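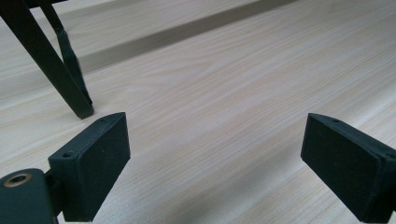
Vetas largas en una superficie clara.

La mesa de las especias
Ficha 807 de la serie Cosas de casa - Texto: Siwan Sayce - Editorial Dandano

En muchas casas hay un rincón donde se preparan las comidas y donde viven las especias. En esta ficha vamos a hablar de tres cosas de ese rincón: la madera de la mesa, los polvos de colores que se guardan en tarros y los soportes pequeños que sirven para ponerlos un poco más altos.

Las rayas de la madera

Si miras de cerca una mesa de madera, verás rayas finas. Se llaman vetas. Un árbol engorda un poco cada año y va dejando capas, una alrededor de otra. Cuando se corta el tronco de lado a lado, esas capas parecen círculos y las llamamos anillos. Cuando se corta a lo largo, como se hace para sacar tablas, las mismas capas se ven como rayas.

Las rayas no salen siempre rectas. Si el cuchillo de la sierra pasa cerca del borde del tronco, corta las capas de refilón y aparecen curvas, picos o dibujos parecidos a un huevo alargado. Un nudo es otra cosa: es el sitio donde nacía una rama. Suele ser más oscuro y más duro que el resto.

Algunas mesas no son de tablas enteras. Llevan una capa muy fina de madera por encima, que se llama chapa, o un papel impreso que imita las vetas. Para distinguirlas, mira el canto. En una tabla maciza las rayas siguen por el lado. En una superficie impresa, el dibujo se acaba en la esquina.

¿Qué es una especia?

Una especia es una parte seca de una planta que huele o sabe mucho. Puede ser una semilla, una raíz, una corteza, un fruto o incluso una flor. Se usa poca cantidad, porque con una cucharadita basta para cambiar el sabor de una olla entera.

El pimentón se hace con pimientos rojos que se secan y se muelen. Los hay dulces y picantes. El comino es una semilla pequeña y alargada. El jengibre es un tallo gordo que crece bajo tierra; fresco se puede rallar, y seco se convierte en un polvo claro. La canela es la corteza de un árbol.

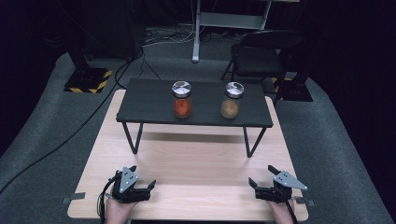 Molidas, algunas especias se parecen mucho entre sí. El comino y el jengibre, por ejemplo, pueden quedar los dos de un color marrón claro, y a simple vista es fácil equivocarse. El pimentón y el chile en polvo tienen el mismo problema con el rojo. Por eso conviene poner una etiqueta en cada tarro con el nombre escrito en letra grande. Si la etiqueta se ha caído, pregunta a una persona mayor antes de usar el polvo. No metas la nariz en el tarro: el polvo fino hace estornudar y el chile irrita los ojos.

¿Por qué se muelen?

Una semilla entera guarda el olor dentro. Al molerla se rompe en trocitos muy pequeños, y el olor sale con más facilidad. Eso es bueno para cocinar, pero tiene una pega: el polvo pierde el aroma antes que la semilla entera. La tapa ayuda a que dure, y también evita que entre humedad. Cuando un polvo coge humedad se forman bolas duras y cuesta sacarlo con la cuchara.

La luz también estropea las especias. Con el tiempo, el pimentón que está siempre al sol se vuelve más apagado. Un armario cerrado es mejor sitio que el alféizar de la ventana, y lejos del horno mejor que al lado. 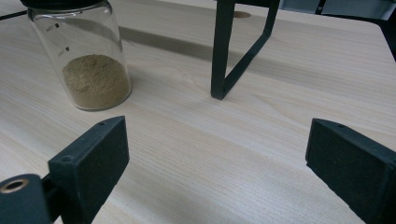

LOS TARROS

El vidrio es un buen material para guardar especias. No coge el olor de lo que lleva dentro, se lava bien y deja ver cuánto queda. Hay tarros que llevan rayitas marcadas en el costado, con un número al lado. Son marcas de medida, como las de una jarra de cocina. Para leerlas bien hay que agacharse hasta tener los ojos a la altura de la raya. Si miras desde arriba, te parecerá que hay más o menos de lo que hay de verdad.

Con los polvos pasa algo curioso. El agua de un vaso siempre se pone lisa por arriba. Un polvo no: puede quedarse amontonado, más alto por un lado que por otro, porque sus granitos rozan unos con otros y se sujetan. Si das unos golpecitos suaves en la mesa con el tarro, los granos se recolocan y el montón baja. No se ha perdido nada, solo hay menos aire entre los granos.

Prueba en casa: el montón que baja

Necesitas un tarro transparente con tapa, harina o azúcar, una cuchara y un rotulador lavable.

Echa 5 cucharadas de harina en el tarro.
Mira hasta dónde llega y haz una raya por fuera.
Cierra la tapa y da golpecitos contra la mesa, sin fuerza.
Haz otra raya donde llegue ahora.
Repite la prueba con azúcar y compara las 2 rayas de cada vez.

La harina baja más que el azúcar. Sus granos son muy finos y al caer dejan muchos huecos con aire. Los del azúcar son más gordos y ya estaban bastante juntos desde el principio.

Una mesita encima de la mesa

Un soporte bajo sirve para levantar las cosas y aprovechar mejor el sitio. Encima caben unos tarros y debajo queda un hueco libre. 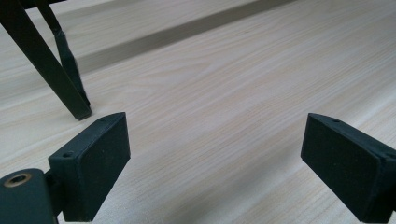

Las patas de un soporte tienen que aguantar el peso sin doblarse y sin que todo se vuelque. Pueden ser rectas, como cuatro palos, pero hay otras formas. A veces se usa una barra de metal doblada en ángulo, o dos piezas que se acercan al bajar. Las patas oscuras que se apoyan en la madera clara hacen eso: arriba están separadas y abajo casi se juntan, como una letra V estrecha. Arriba, una barra corta une las dos patas, y abajo apoya en muy poco espacio. Si el soporte se arrastra, ese trocito puede rayar la mesa - es mejor levantarlo para cambiarlo de lugar. También se pueden pegar debajo unos topes de goma o de fieltro.

Para que un soporte no se tumbe, los tarros que más pesan se ponen hacia el centro. Si colocas uno grande justo en el borde, todo el peso tira hacia ese lado.

Limpiar lo que se cae

El polvo de especias se limpia primero en seco, con un cepillo pequeño o un paño. Si lo mojas de golpe, el pimentón puede dejar una mancha rojiza en la madera. Después se pasa el paño un poco húmedo, en la misma dirección que las vetas, y se seca enseguida.

Palabras de esta ficha

Veta: raya que se ve en la madera cortada.
Nudo: marca oscura donde nacía una rama.
Moler: romper algo hasta hacerlo polvo.
Chapa: capa muy fina de madera que cubre un tablero.
Aroma: olor agradable.

Revisión: Myfanwy Wynne. 2024-04-15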